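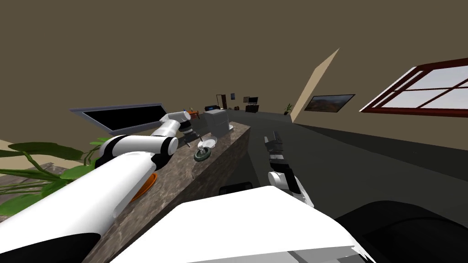
December, 4:40 pm

Okay, so the leadership ballot data. I finally got the Irkeck council vote records into one table today, all 2602 rows, and I'm a lot happier with it than I was this morning!

Main headache was the party labels. Half the members who backed Ulla Kristiansen in the spring challenge switched groups by the fall, and the clerk's export only keeps the latest label (of course it does). So everyone looked loyal to Forsberg the whole way through. I pulled the old lists Tala saved and matched them by hand — 50 names, took me most of lunch — and now the split shows up where it should.

Reran the rebellion score after that. The Junard branch members jump right out, they were voting against the whip on budget items months before anyone was talking about a spill. Parviz thinks it's mostly the bus depot fight and not the leader at all. He might be right, I haven't taken the transport votes out yet.

Still broken: abstentions. Some are coded blank, some are coded 9, and there's a stretch from row 2160 on where I can't tell absent from abstaining. Jocelyn, if you still have the paper minutes from the Carretero ward sessions, could you leave them on my desk?

Don't use the file called final, it has the old labels. Use the one with relabel in the name.

Tomorrow: transport votes out, rerun, then send Tala the plot.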